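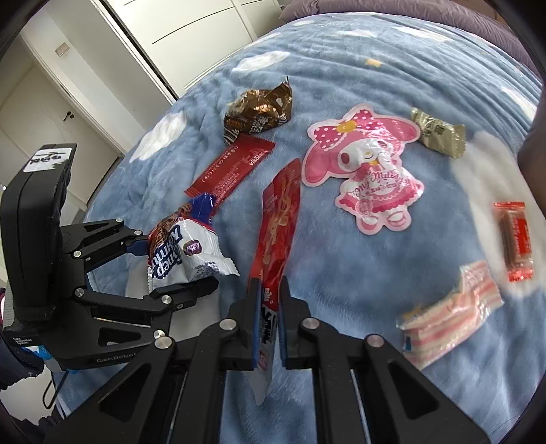 **Innes Hepburn**
*Writer of this blog, eater of most things*

December 24, 2020

Every year I promise to stop grazing between meals, and every year the promise lasts until the first tin is opened.

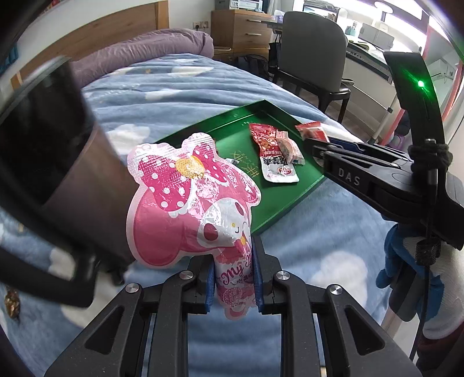
My mother called it "picking", and held that it ruined your dinner. It never ruined mine. I simply had both. 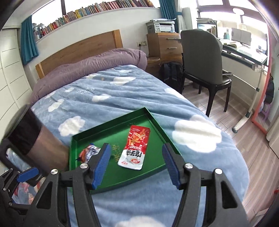 Yvette swears by a proper lunch and nothing until six. She has kept this up since March and is no fun at all on the phone. 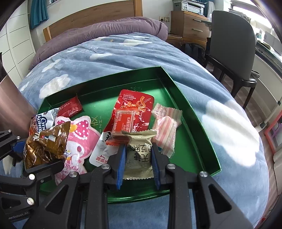
I'm allowing myself two biscuits with each cup of tea. I have put the kettle on again.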